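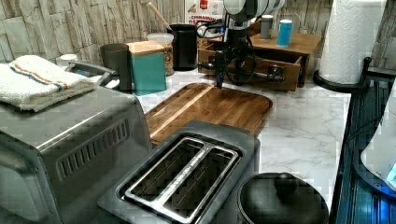

Leave the Counter Alone

Home » Opinion » Leave the Counter Alone

By Khurram Orakzai
February 25, 2025

The clear kitchen counter is an idea sold by people who eat out. I held to it for 12 years. Toaster in a low cabinet, canisters in the pantry, spoons in a drawer that jammed. Every breakfast began with me on my knees.

In November I stopped. A toaster that gets used every morning should live where it gets used. So should the toaster oven, and the top of a toaster oven, once it has cooled, is a fair place for a folded towel. Take the towel off before you turn the oven on.

What I would defend hardest is the cutting board. It needs to stay out, flat, with nothing parked on it. A board that has to be pulled from behind the baking sheets gets skipped, and then people slice bread on a plate.
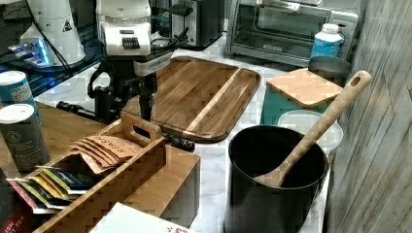
The board, with the teal canister and the utensil crock to its right.

Spoons belong in a crock, handles up. A canister with a square lid takes less room than a round one holding the same amount. Spices are harder. Mine number 17, and I keep 2 on the counter and the rest in a drawer, where I forget them.

My sister disagrees with all this. She says crumbs collect behind everything, and she is right. I pull the appliances out and wipe the back wall when it starts to bother me, and it takes less time than all that carrying did.

Filed under: Opinion, Kitchen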